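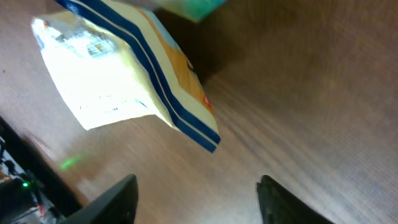 Was it the grip force again, one reader wrote in after our November update, or did the arm just lose track of where the bag was? It was the second one, and it took us far too long to believe it. I've put this page together to go with the picture because so many of you asked what the fault was (and whether anybody got hurt, which was kind of you, and no, nobody did).

Snack bag over the wood table, both fingers wide open. Shiny packaging like this one, with the bright light washing out half the printing, is exactly what we had the most trouble with.

For anyone new, the Lernilura bench is where we teach our arm to handle light, crinkly things, and Skamasia is the name we gave the program that tells it when to close. Late one afternoon it began closing early. The fingers would shut on air, the arm would carry nothing at all very carefully over to the tray, and the log would cheerfully record a good pick. Out of 168 tries on the snack bags, 24 went that way, and on a couple of them the arm then pushed down into the table hard enough to trip its own safety stop.

We blamed the fingers first, and I'm a little embarrassed by how long we spent cleaning and re-seating them! Then we swapped a cable that had nothing wrong with it. Then we went through the Seser readings line by line, with a great deal of coffee, and found that glare off the foil was being taken for the bag's edge, so the arm thought it had arrived well before it had.

The fix so far is a softer lamp, a slower last bit of travel, and a check that there is something between the fingers before a pick counts. We ran 100 more with the Hallgrímsson settings put back to where they started and had one early close, which I am still chasing. The downward push limit stays low until I find it.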